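About Grerura

Small software team, two floors above a bakery. We write control and planning code for two-arm surgical robots. No hardware of our own, never had any. Other people build the arms, we make them move properly.

Started by Riku Oshima after a long stretch doing motion planning for warehouse pickers. First hire in August, first paying customer the winter after. Now 23 of us, mostly engineers, one very patient office manager.

What we make:

Stemico — the planner. Takes two instruments working over the same few millimeters and keeps them from fighting each other. Replans while the arms are moving. Suturing is the test case we go back to again and again, becuase thread is awful to plan for. It bends, it slips, it hides behind the jaws.
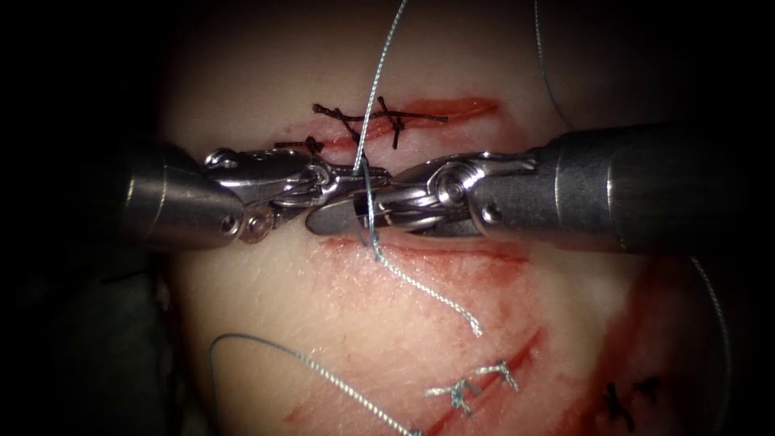
Thoroddsen — perception. Finds the strand, the tool tips and the wound edges, hands it all to the planner. Thin thread against pale tissue with shiny metal next to it is still the hard bit. Getting better. Release 110 went out on 29 March 2021 and cut the lost-thread cases a lot.

Hindska — tooling. Log replay, labeling, regression runs. Every change to the planner gets played back against 628 recorded trials before anyone can merge. Slow on a bad day. We keep it anyway.

How we work: short meetings, long test runs. Code review by somebody outside your own group. If a run fails the log goes on the shared board the same day, no matter who's code it was.

Who we work with: university labs, arm makers, a couple of training centers. Research use only for now — none of our software is cleared for patients.

Hiring: controls people, mainly. C++ and some Python. Surgical background nice to have, not needed. Write to Riku, or come by, room 401. Ring twice, the bell sticks.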